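Tasano 为弗利武斯霍尔姆包装厂夜班引入 Skidside 装卸单元:机器搬箱子,人终于可以坐下来喝口热茶
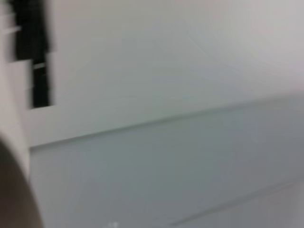 Skidside 单元腕部相机在运动中拍下的一帧:浅灰色的平面,一处近黑色的暗区,左下角的弧形边缘应是夹爪指尖。(Tasano 供图)

弗利武斯霍尔姆,2026年7月5日。物料搬运设备商 Tasano 今天宣布,其 Skidside 装卸单元已在 Flivusholm 包装厂的夜班正式投入使用。该单元负责把封好的纸箱从出料台取下,按层码到托盘上,码满以后叫人来拉走。后面这一步仍然由人完成,Tasano 对此没有意见,叉车司机也没有。

我们知道,一份自动化新闻稿写到第二段,照例应当出现“颠覆”“赋能”和“重新定义”。我们查过了,重新定义托盘的预算今年没有批下来。Skidside 做的事情很窄:搬箱子。它搬的是同一种箱子,从同一个地方搬到另一个同一个地方,一班最多1,000箱。箱子的规格若有变化,需要有人到操作屏上告诉它,否则它会继续按自己的理解办事,态度十分稳定。

项目从签合同到验收用了16周。原计划比这短,具体短多少,双方的会议纪要各有说法。拖延的主要原因是地面。包装厂的老车间有一段地坪向排水沟方向倾斜,人在上面走了很多年都没有抱怨,机器装上去第一天就不干了。最后的办法是把底座重新垫平,再把出料台往墙边挪了一掌宽。电工组对这一掌宽的意见至今没有完全消化,因为他们刚刚把那里的线槽装好。

“销售演示那天,它在展厅里一个箱子都没掉,”包装厂生产经理奥拉·基恩(Orla Keane)说,“我当时就想,展厅的地真平。”

基恩负责的夜班共有四个岗位与码垛直接有关。投用之后,四个岗位都还在,内容变了。原来两个人轮流弯腰码箱,现在改为一人看管单元,一人负责来料检查和换胶带;另外两人照旧管叉车和缠膜。工资等级方面,看管岗位上调一级,这一条是在设备进厂之前写进协议的。写协议的时候大家吵了三个下午,第三个下午的饼干质量明显好于前两个。

看管岗的培训为期四天,其中半天学习怎样让机器停下来。课程设计者原本只给这部分留了二十分钟,第一批学员用行动表示不够。急停按钮的位置也因此改了一次,从柜门侧面移到了站着就能拍到的高度。凡是参加过试运行的人,都能准确说出改动之前它在哪里,有几位还能说出自己的膝盖当时在哪里。

码垛工出身的梅芙·布伦南(Maeve Brennan)是第一批取得看管资格的员工之一。她对新岗位的评价如下:

“以前下了班腰疼,现在下了班眼睛累。要是让我挑,我挑眼睛。不过有件事我得说,箱子在手上的时候,胶带没粘牢你一摸就知道,盯着屏幕可摸不出来。所以我跟他们提,出料台前面得留个人。他们说考虑考虑,第二个礼拜就留了。”

布伦南所说的来料检查岗,在 Tasano 最初的方案里并不存在。方案认为箱子到达出料台时应当是封好的。这个“应当”后来在托盘上散开过几次,里面装的是折叠纸盒,收拾起来需要耐心。现在检查岗每班会把胶带翘边、箱角塌陷的箱子挑出来,试运行期间总共挑出444箱。这个数字被 Tasano 写进了内部培训材料,章节标题是《关于“应当”》。

Skidside 的腕部装有一台小型相机,用于在夹取之前核对箱子的位置。它拍下的画面大多谈不上好看:机械臂在动,相机跟着动,边缘都拖着影子。Tasano 市场部曾建议为本稿另拍一组灯光充足的宣传照,并请员工戴上干净的安全帽微笑。夜班的人表示凌晨三点不提供微笑。

应员工代表的要求,相机画面的用途在协议中单列一节。画面只用于定位和故障排查,不用于考勤,不用于计算任何人的休息时间,保留期满后删除。谁要调看,须在登记簿上签字并写明理由。登记簿是纸质的,挂在班长室门后,笔用绳子拴着。Tasano 的工程师对绳子提出过疑问,夜班请他先在没有绳子的情况下找一支笔。

Tasano 现场工程负责人卡哈尔·塔利(Cathal Tully)在车间跟了全部试运行夜班。他说,最难调的部分跟算法没什么关系。

“最难的是交接班。机器码到第四层,早班的人来了,他们不知道这一托是接着码还是先拉走,屏幕上写着‘任务挂起’。谁看得懂‘任务挂起’?我们后来改成‘还差两层,别拉’。改这行字花了十分钟,讨论能不能改花了八天。”

操作屏上的提示语如今共有87条,全部由当班员工逐条读过,读不懂的打叉退回。被退回的包括“末端执行器状态异常”,现在的写法是“夹爪没夹好,去看看”。另有一条“请联系系统管理员”也被退回,退回意见只有一个字:“谁?”现在那里是值班电话。

不是所有的事都办成了。码垛产生的噪声比预期大,主要来自真空泵,午夜以后在休息室里听得很清楚。Tasano 承诺在7月内加装隔音罩,费用由 Tasano 承担。缠膜工位离单元的围栏偏近,两辆手动托盘车迎面碰上时,必有一辆要倒回去。目前的解决办法是礼让,长远的办法是挪柱子,而柱子承重。双方将继续讨论礼让。

另外,单元目前只认得三种箱型。厂里常用的箱型比这多,其余的仍由人工码放,每人每班的搬运量设有上限,到量换岗。季节性礼盒暂不在自动化范围之内,它的盖子太滑,上面还系着缎带,塔利看过样品以后沉默了一会儿,请求把它列入二期。

控制柜和安全围栏由配套商 Akgül 供货并安装。围栏门在打开时会切断单元动作,关门之后须在门外按下复位,单元才会重新启动。这一设计给想从围栏里抄近路去食堂的人造成了不便,设计目的之一正在于此。

Tasano 总经理科马克·尼·穆尔胡(Cormac Ní Mhurchú)表示:“公司成立以来,我在新闻稿里说过很多次‘我们激动地宣布’。这一次公关同事让我说点别的。那我说,设备在跑,夜班的人肯跟它待在一个车间里,还愿意告诉我们哪里不好用。意见单我都看了,字迹有些潦草,意思很清楚。”

包装厂员工代表帕德里克·金塞拉(Pádraig Kinsella)的发言经本人要求全文刊出,未作删改:

“我们没反对机器,反对的是礼拜五通知礼拜一装机器。后来他们改成提前通知了,我们就坐下来谈。岗位没减,写在纸上,有签字。隔音罩还没来,我这里也记着。茶水间的热水器坏了两个月,这事跟 Tasano 没关系,但是既然有记者看,我顺便说一下。”

包装厂管理方补充:热水器配件已经订购。

接下来的安排包括:隔音罩安装;新增两种箱型的识别与试码;以及为白班开设看管培训。白班目前仍为人工码垛,是否引入第二台单元,将在夜班运行满半年以后由厂方与员工代表共同评估,评估内容包括伤病记录、加班时数和员工书面意见。Tasano 销售部希望把评估时间提前,这个愿望已被转达。

有意到车间参观的媒体请提前预约,并自备包住脚趾的鞋。参观安排在夜班开始后的头一个小时,请勿携带礼盒。

关于 Tasano
Tasano 设计并安装中小型工厂使用的物料搬运设备,主要产品为 Skidside 系列装卸单元。公司提供安装、培训和维修服务,维修电话有人接听,夜间接听的人语气会稍微短一些。

媒体联络
Tasano 新闻办公室。稿中引语可以转载,请保留发言人姓名原文拼写。金塞拉先生的部分请整段转载,包括热水器。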